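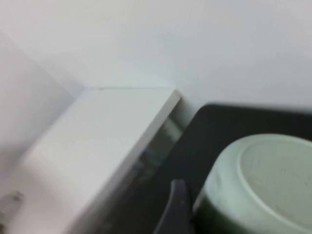 Llegué a Rirkincombe a las cuatro de la tarde, con el autobús lleno y el móvil al 11 %, así que las notas de esta visita las tomé casi todas a boli en el reverso del programa. Perdonad si el orden no es el de la visita, ¡ya no entiendo ni mi letra!

Firmont abría sus laboratorios por primera vez desde que se mudaron y yo me había apuntado solo por la parte de software. El hardware está muy bien, claro, pero a mí lo que me gusta es ver la pantalla del que programa. Y de eso hubo mucho: en la primera sala tenían el planificador corriendo en un monitor enorme, con las trayectorias candidatas dibujadas en gris y la elegida en naranja. Se llama Rezende y lleva dentro 137 pruebas de regresión que se lanzan cada noche (pregunté si pasaban todas y hubo risas, saquen sus conclusiones).

Lo que más me enganchó fue el rato dedicado a la percepción con la cámara en la muñeca. El ejercicio era de vajilla: un bol verde menta puesto boca abajo sobre una superficie negra, y la pinza acercándose por un lado. Parece una tontería hasta que te explican los problemas. Con el bol del revés, el detector que busca el hueco interior no tiene nada que buscar, y hay que apoyarse en el anillo de la base. Luego está el dedo de la pinza, gris oscuro, que sobre el negro se confunde con el fondo, de modo que lo enmascaran con el modelo cinemático y no con el color. Y encima, cuando el brazo se mueve, la imagen sale borrosa. Ellos no tiran esos fotogramas: les bajan el peso en el filtro y siguen estimando la pose. Yo en mi proyecto los descartaba sin más, y volví a casa con ganas de borrar esa línea.

También hablamos de latencia, cómo no. El bucle de visión les tarda 38 milisegundos y el de control va por su cuenta, bastante más rápido, interpolando entre estimaciones. Me habría quedado ahí toda la tarde preguntando por las marcas de tiempo, pero el grupo ya iba hacia la sala siguiente y me tocó correr por el pasillo.

En la última parte enseñaron Inbridge, la herramienta con la que reproducen las grabaciones. Puedes parar en un fotograma, cambiar un parámetro del planificador y ver qué agarre habría propuesto en ese punto. Me dejaron trastear un poco: subí el margen de colisión y de repente no había ni un solo agarre válido, lo bajé y aparecieron 27, varios de ellos francamente disparatados (uno venía desde debajo de la mesa). La interfaz es fea con ganas, pero la quiero para mí. Pregunté si la iban a publicar y me dijeron que quizá en febrero, sin comprometerse a nada.

Pega principal: poco tiempo de preguntas y un café malísimo. Si vais el año que viene, elegid el turno de la mañana, que dura más, y llevad el móvil cargado.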